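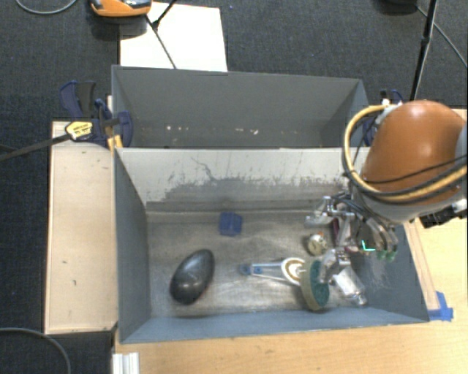
Attachment 1: front bin, grit on the floor and the smudge along the back wall

Ticket 4000 -- Gray double bin, dirt keeps coming back
Status: Open
Product: Terkov divided bin

Hi again! So I'm back with the same bin (the two-part one with the shared divider), and the front half is still driving me nuts. I washed it out in September with warm water and dish soap, dried it with a towel, and it looked great. Now there's sandy grit all over the floor again, plus that dark band across the back inner wall. The rear half looks fine apart from a few little white specks low on the far wall, so I'm leaving that one alone for now.

My first guess was the big dark stone, but I rinsed it twice and the towel came away clean. Next I wiped down the blue cube and the green disc -- no luck there either.

Tried so far:
Dish soap and a soft sponge: grit gone, band still there
Baking soda paste, left on for 21 minutes: band a bit lighter, I think
Wetora plastic cleaner: no change that I could see

The floor is pretty scuffed too, and I'm wondering if the scratches are holding on to the dirt. Is there something stronger that's safe on this plastic? And can I order just the front half from the Fillthorpe warehouse, or does it only come as a pair? I'm around after 4 p.m. if it's easier to call.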